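Lettings update: what changes for tenants and owners at Jisitz Court this July

The management contract for Jisitz Court passes to Kondeo in July. Leases already signed stay as they are, with the same rent, the same end date and the same deposit terms. The name on the monthly statement will be different, and so will the account that rent is paid into. A letter with the new account details is going to every unit. Please do not change your payment until you have it.

There are 17 rental units in the building. Most are one-bedroom homes on the lower floors, and the rest are two-bedroom homes facing the river side. Owners who let their unit themselves can go on doing so. They will still pay the building charge, but they do not have to use Kondeo to find tenants or collect rent.

The item most people have written in about is the move-out inspection. Under the old arrangement, it could take weeks to hear back about a deposit. Kondeo has agreed to inspect within 4 working days of the keys being handed in and to send the written report to both sides at the same time. Normal wear to floors and worktops will not be charged. Burns, deep scratches and water damage left unreported may be. 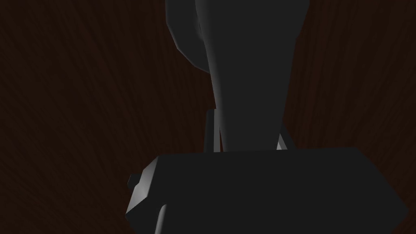 A tenant on the second floor wrote that the report is only useful if there is a proper one from move-in to compare it with, and that hers was a single page with every box marked "good." She asked whether people already living in the building could get a new one.

They can. Anyone with more than six months left on a lease can ask for a fresh condition report at no charge. It will be dated the day it is done and will not replace the original, so keep both.

Parking and storage

The parking spaces behind the building go with the units and cannot be rented separately to people from outside. Storage lockers can. Anyone who wants one should put their name on the list at the front office. When a locker comes free it is offered to the next person on the list, who has until the end of that week to accept.
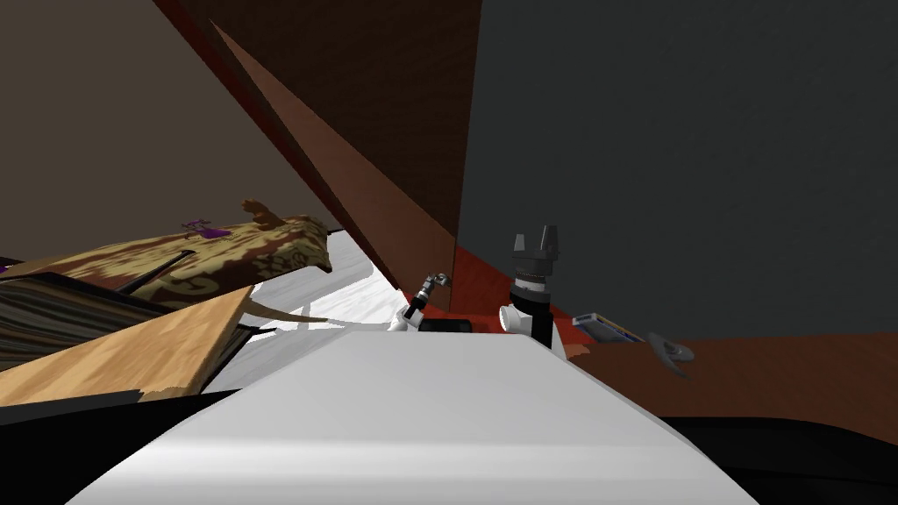 Gripper with two dark gray fingers, pointing up behind a white surface.

Short lets

The rule on short lets has not changed. The minimum stay is still 4 months, and the owner has to register the tenant's name with the office before move-in. Listings on Zimico or any other site should show the minimum stay clearly. Two were taken down in the spring for leaving it out.

Owners thinking of selling a unit with a tenant in place should tell the office early. The lease goes with the unit, and the buyer will need a copy of it along with the deposit record and the last condition report. The office charges 700 for the full sale packet, payable when it is ordered.

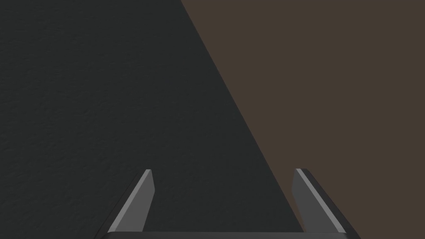 Dark gray textured surface meeting a flat brown one along a diagonal.

Repairs

Kälin will continue to look after the elevator and the boilers. For everything else inside a rented unit, call the front office first. It is open until 5 p.m. and closes at noon on Friday. Leaks and loss of heat can be reported at any hour on the emergency number, which is posted beside the mailboxes and stays the same after the handover.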